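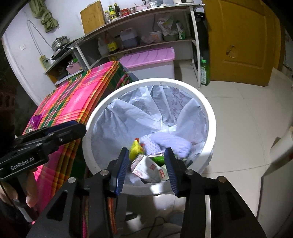

From: Narayanan Reddy
To: Gadinbridge Gardeners list
Subject: Re: Which squash for a north-facing plot?

On an evening in January, Kartha wrote:
> Has anyone grown squash on the Ledwood side? Our plot gets sun
> until two at best, and last year's butternuts came to nothing.
> I'd rather not give up the whole bed again for three fruits
> the size of pears.

Oh, please don't give up on squash! I had the same trouble with butternut for years, and then I was given a packet of Flondach seed at the Ledwood swap and haven't looked back. It's a small green one with pale stripes, quite dry inside, lovely roasted with the skin left on. The seed packet said 100 days from sowing, but mine were ready in nearly 80 (it was a warm summer, so don't hold me to it).

I start them indoors in late April, one seed to a pot, on edge. They go out in the first week of June under a cut-down bottle, and I give each one a full bucket of compost in the planting hole. Slugs had two of mine the first night, so keep a spare or two back.

Pinch out the tip once you have three fruits set – it feels cruel but they swell up so much faster. My best one last year came to 853 grams, and most of the others were over 500, which is plenty for two people with some left for soup.

They keep well too. I've still got four on the shelf in the back bedroom and cut one open last night for a curry. Sweet as anything!

I saved a good handful of seed, but I had courgettes two beds down, so I can't promise it will come true. If you'd like some anyway, I'll leave an envelope with your name on it in the shed, in the tin with the labels. Does anyone else grow it? I'd love to know how it does up by the railway, where the soil is heavier.

Narayanan
Plot 12, bottom gate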